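Packaging Reuse, short report
Solange Rocha, March

Question was if packing offcuts can go back into a box as padding instead of the bin. Used one block, blue-violet, rough on one side and smooth on the other. Box is card with a black inside, one side wall torn. Didnt fix the wall, no time. Godoy sheet says tape it first.

Block on wood, and block in box:

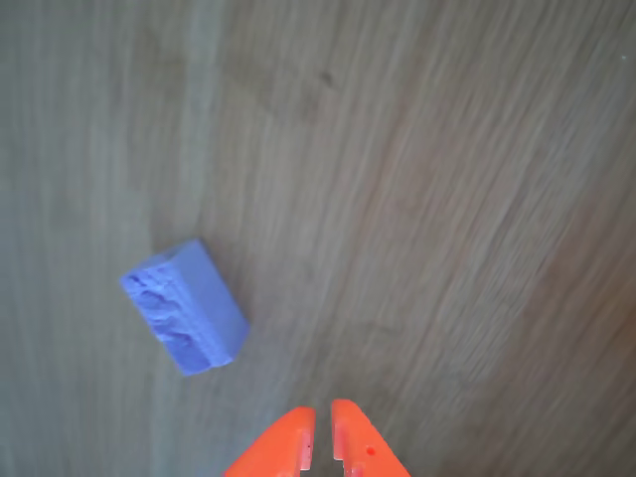
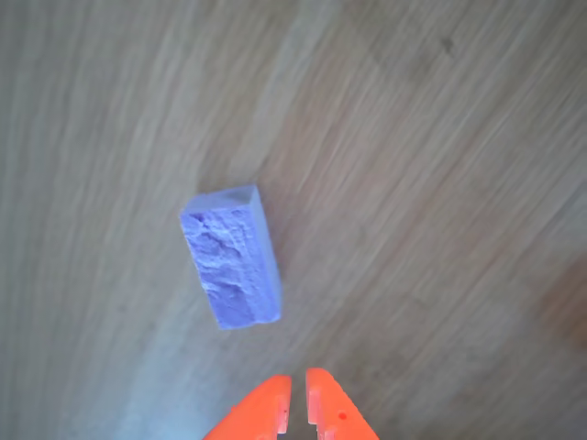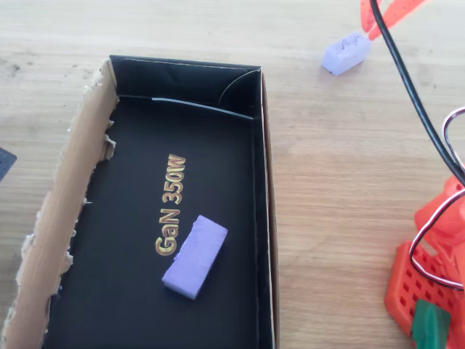

Gilmar Batista thinks the torn wall matters more then the padding and wants the test redone with a whole box.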